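The Bowls on the Bench

A story by Efren Bautista
May 2018
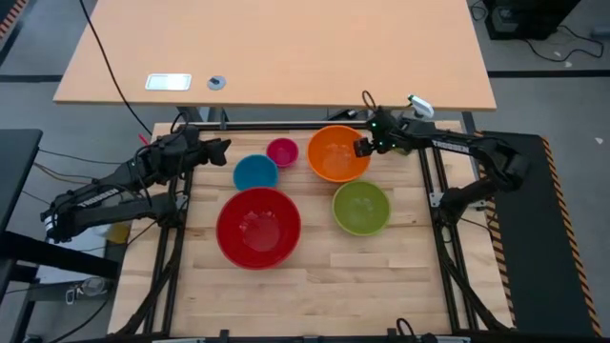
The bowls, with the red one the biggest, as it should be.

My aunt Drolter – it was her married name, but she had been called by it for so long that even her own sisters used it – kept her bowls on the old workbench in the back kitchen, and you were not to put them in the cupboard. There was a perfectly good cupboard. It had a door that shut and a shelf at just the right height, and in all the years I knew that house it held nothing but string, candles and a jelly mould in the shape of a hare.

The bowls lived out on the wood, where she could get at them, and they had their work to do. The red one was for dough, or for salad if there were a lot of us. The blue was for eggs. The pink, the littlest, was for salt on ordinary days and for sugared almonds at a christening, and woe betide you if you muddled the two. The orange was for fruit. The olive green one with the pale rim was for whatever was left over, and I think now that it was the one she liked best, though she would never have said so in front of the others.

I had the house key from the solicitor on the Friday and I drove over after work, meaning to make a start. It is 394 steps from the bus stop to her gate, which I know from being seven years old and bored, and although I had come by car I parked at the stop out of some feeling I can't quite explain and walked up the way we used to. The hedge had got out over the pavement. Mrs Fajardo from next door was at her window before I had the gate open, and she was on the step with a plate of something before I had found the light switch.

"You'll be wanting to get it all packed," she said.

"I suppose I will," I said.

"Well, you eat that first," said Mrs Fajardo, and she sat down on the kitchen stool to see that I did.

It was a pasty, and very good, and while I ate it she told me who had been to the funeral that I hadn't managed to speak to, and what they had worn, and how the man from Unis Road had sung louder than the organ. Then she looked at the bench and stopped talking, and for Mrs Fajardo that was quite a thing.

"I keep thinking she's only gone out for flour," she said.

I should tell you about the bench. My uncle made it, strip by strip, from lengths of pale wood he had been given by a boatyard that was closing down, and he took two winters over it. Some of the strips came out darker than the others and he fretted about that, and there were knots in places he would have chosen not to have knots. He had meant it for his shed. But the day he finished it the shed roof was leaking, so he brought it into the back kitchen for the night, to keep it dry, and my aunt rolled out a pie crust on it while he was washing his hands. It never saw the shed. He built himself another out of an old door and said he had always preferred a door.

So it was a workbench with no work on it but hers, and she kept the near half clear. That was the rule. The bowls went to the back, and the front was for doing things: rolling and chopping and shelling, homework, mending, and once the bandaging of a goose. If you left your cap on the front half you would find it hanging on the gatepost, rain or no rain.

I had brought boxes. I had brought newspaper too, a great stack of it, and a roll of brown tape that I could never find the end of. I began in the front room, because it seemed easiest to begin where she had hardly ever sat, and I did the glass-fronted cabinet and the sewing box and the books. There was a bird guide with 716 written inside the cover in pencil and nothing to say what it meant. Birds, possibly. It may have been a telephone number from the days when they were short. I put it in the box for keeping and wrote KEEP on the side, and then I found I had written KEEP on the next box too, and the one after, and I sat down on the arm of the settee and had a talk with myself.

My flat has one window in the kitchen and a worktop the length of an ironing board. I could not keep it all. My cousin Zorkden (a nickname, from a comic we used to draw together, and he has only himself to blame that it stuck) was coming in the morning with the van, and he had a wife and three children and a house with stairs in it, and we had agreed over the telephone like two sensible people that we would share things out fairly and not be silly.

He came at nine with the middle child, Posy, who was five and had been promised a go of the hand brake. He is a big man, my cousin, and he filled up the back kitchen doorway and stood there with his hands in his pockets, looking.

"She's left them out," he said.

"She always left them out."

"I know. I know she did." He blew his nose. "I thought you'd have packed them by now."

"I thought you might like to do it," I said, and we both knew that for the cowardice it was.

We did the saucepans. We did the cutlery drawer and the drawer under it, with the skewers and the corks and a receipt for a mangle, four hundred and something – no, 459 was the number of the receipt, and the price had faded away altogether, so that we shall never know if she was robbed. We did the pantry shelves, and Zorkden ate a tinned peach. We went on working our way inwards, you might say, until there was nothing left in the back kitchen that wasn't in a box except the bench and what stood on it, and then we put the kettle on, and had to unpack the kettle to do it.

"You should have the red," I told him, when we had our tea. "You've the family. You'll use it."

"You should have the red. You make bread."

"I made bread once."

"That's once more than me."

And off we went. I offered him the orange and he said it would look nicer with me. He offered me the blue and I said Posy might like it for her eggs. We were so polite to one another that it began to sound like a quarrel, and I could feel my neck getting hot. Each of us wanted all of them. That was the trouble, and neither would have admitted it for money. Split up, they would be just a bowl in one house and a bowl in another, and fairly plain bowls too, the sort you could buy on a market stall of a Saturday and have change for a bun.

Posy had finished with the hand brake some time before and had come in without our noticing. She had pulled the stool across to the bench and was standing on it with her elbows on the wood and her chin in her hands.

"Why's the blue one cuddling the red one?" she said.

We looked. It was true, they were set so close that the rims all but touched, and there was plenty of bench to be had.

"That's how she had them," said Zorkden slowly. "So she could crack the eggs and tip them over. She didn't have to reach."

"And the pink one goes there for the salt," I said.

"And then the fruit's at the back, so we couldn't get at it."

"We could get at it."

"We could," he agreed. "I used to stand on that stool."

Posy thought this over. "You can't take them off the table, then," she said. "They won't know where to go."

I would like to say that one of us had the idea on the spot, but we are neither of us quick. It took another pot of tea and the rest of Mrs Fajardo's pasties, for she had come round again, and it was she who went and paced along the bench in her slippers, heel to toe, and then asked my cousin what he had under his kitchen window at home. He said a radiator that didn't work, and a bag of footballs.

"Well then," said Mrs Fajardo.

So the bench went to Zorkden's, and the bowls went with it. I carried them out to the van myself, one inside another in a clean tea towel, the pink in the blue and the blue in the green and so on up to the red, and I held them on my lap the whole way with my knees together, while Posy sat between us and told me to mind the bumps. It took four of us to get the bench through the front door, two of them neighbours I had never met, and it lost a little paint off the door frame and nothing off itself. My uncle built things to stay built.

I have my share, all the same. I have Sunday dinner, every Sunday, and I am not asked if I'm coming, I am only asked what I'm bringing. Bread, as a rule. It was dreadful to begin with. By October it had got so that people took a second slice without being told to, and I mix it there, in the red bowl, with my sleeves rolled up and a child or two leaning on me, and the blue one close by so that I don't have to reach.

Last week I came in out of the rain and dropped my cap on the bench, at the front, and went through to say hello to everybody. When I wanted it again it was on the gatepost, and Posy was at the window, watching to see me find it.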